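12/6/20

Third week writing up dispensary licensing for a newsletter with 200 subscribers, 3 of whom I'm related to. Spent the morning on the Gruvel merger, which is two companies that lose money agreeing to do it under one roof.

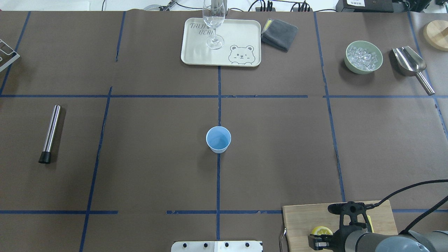

Rizwan wrote back before lunch to say I had the deal wrong, that Gruvel isn't buying Prikstead at all, only its store leases, and that anybody who read past page 15 of the filing would know it. I had stopped at page 12. Fixed the paragraph, thanked him, sulked for a while.

After that the Stameo press release. They make gummies, and as of November they also make "moments." Yolanda wants 400 words on it by tomorrow and would like me to sound less tired than I did in the last one. I have the first sentence and I don't care for it.

Called Delphine about the county vote on delivery permits. She thinks it gets pushed to after the holidays again — fine by me, I can run the same item a third time and change the date. My mother still tells people I cover agriculture. On the license forms it's a crop, so she has a point.

Still owe Chrysanthi an answer about the tax piece. Tomorrow, if the gummies let me.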